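Tenano ribbed crew-neck sweater, navy – review after one winter

I bought this in the November sale, mostly to replace an older Kárason pullover that had gone through at both elbows. The Kárason was a good sweater and I would have bought it again, but they no longer make it in a plain dark color. The Tenano was the closest thing I could find. It cost 81 dollars with the discount. Full price is 90, so the sale was not much of a sale.

Fit first. I am between a medium and a large in most brands and went with the large. The body is right and the sleeves are a little long. I turn the cuffs back once and they stay there. The neck is snug without being tight, and it has not stretched out. If you have broad shoulders I would not go down a size.

The knit is a fine, close rib. It is warmer than I expected for something that does not feel heavy on. I wore it under a rain jacket most mornings in January and February and did not need another layer until it got well below freezing. Indoors it can be too much by the afternoon. It is a little scratchy at the neck with nothing underneath, so I wear a T-shirt with it.

The color is listed as navy. It is very dark, and in most light people will take it for black. Check before you pair it with black pants. 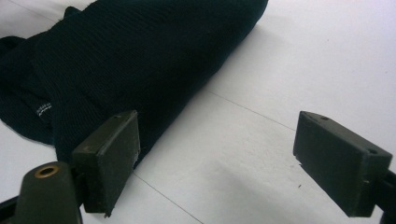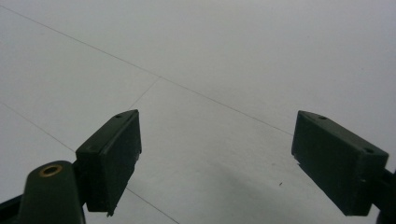
Washing is where I have some complaints. The care instructions say cool water and dry flat. I followed them, using a wool detergent from Jusar, and the first wash turned the water quite blue. The second was better and by the fourth there was nothing. Keep it away from anything light until then. It also takes a long time to dry. Mine needed a day and a half on a rack in the spare room, turned over once, and the hem was still damp when the rest was done.

It has not shrunk. I measured the body before the first wash and again last week and got the same length both times. There is some pilling under the arms and where my bag strap sits, which came off with a fabric comb in 10 minutes. The Kárason pilled less, but it was also a looser knit and let the wind through.

Storage: fold it, do not hang it. I left it on a hanger for a week in December and got two points at the shoulders that only came out with steam. Folded, it takes up a good part of a shelf – more than two cotton sweaters. It can be rolled for a suitcase and the creases drop out overnight.

One loose thread at the left cuff when it arrived. I pulled it through to the inside with a needle and it has not moved.

At 81 dollars I think it is fair. At 90 I would still consider it, but I would look at what else was around first. I have ordered the gray one in the same size and will add a note when I have washed it a few times.

Posted by Peter

Contact | Copyright Peter, all rights reserved | Back to top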